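06/05/2019, glue tests for the Hokwood samples

Mixed the second batch of hide glue this morning, 200 g of dry grains to 3 parts water. It soaked well but I heated it too quickly and a skin came on top. Jytte Lykkegaard removed the skin and we used the rest.
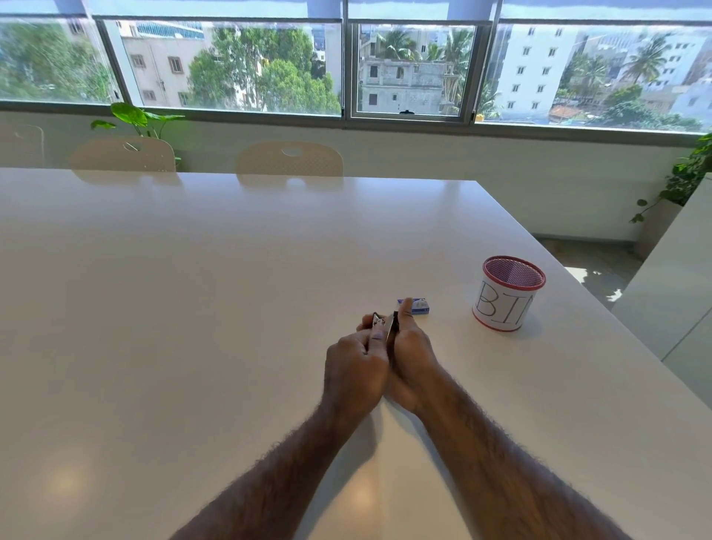

Clamping time is still my main question. The joints from batch one broke at 183 and 195 kg, both in the glue line and with very little wood torn. I think we closed them too late, when the glue was already a gel. For the next ones I want two people on each joint, one with the brush and one with the clamps, on a big white table like the one in the photo, because drops of brown glue are easy to find on a pale surface. Jhair Chambi prefers to warm the wood first. We can try both.

To do: order more grains from Soltani, clean the pot, label the broken pieces.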